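OK T-shirt folding thread, because I finally get it and I'm so happy!!

For years I folded on my knees, in the air, against my chest, wherever. Every shirt came out a different size and the drawer looked like a nest. My friend Monique Tessier watched me do it once and went very quiet.

Her fix: use the bed. Smooth the cover first, then lay the shirt out flat with the neck pointing away from you. Collar up top, sleeves out, no rushing. I love this part so much now, it's like setting out paper before you draw.

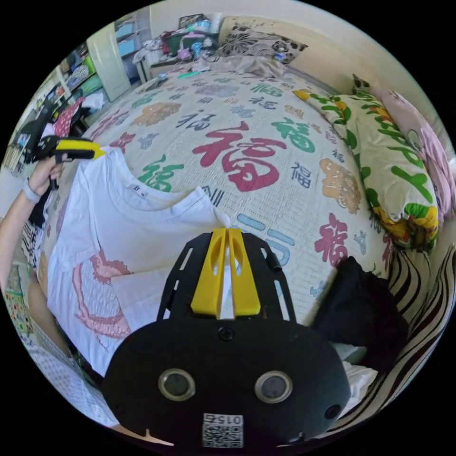 White tee on the 福 quilt, red print side up. Best folding table in the house!

Start at the shoulders. Hold one near the collar, bring that side in toward the middle, sleeve and all, then do the other side. You want a long strip with straight edges (mostly straight, I'm not a shop).

Then hem up to the collar, in half, and in half again if your drawer is shallow. Mine is VERY shallow. They stand up on their own now and I can see every single print without digging!

Thin white tees are the hardest, they slide and bunch up. Smooth with a flat hand between folds and you're fine. Heavy cotton is a dream, do those first if you want to feel good about yourself.

Živko asked if this works on hoodies. Trying it tonight, the hood scares me a little but I'll post how it goes!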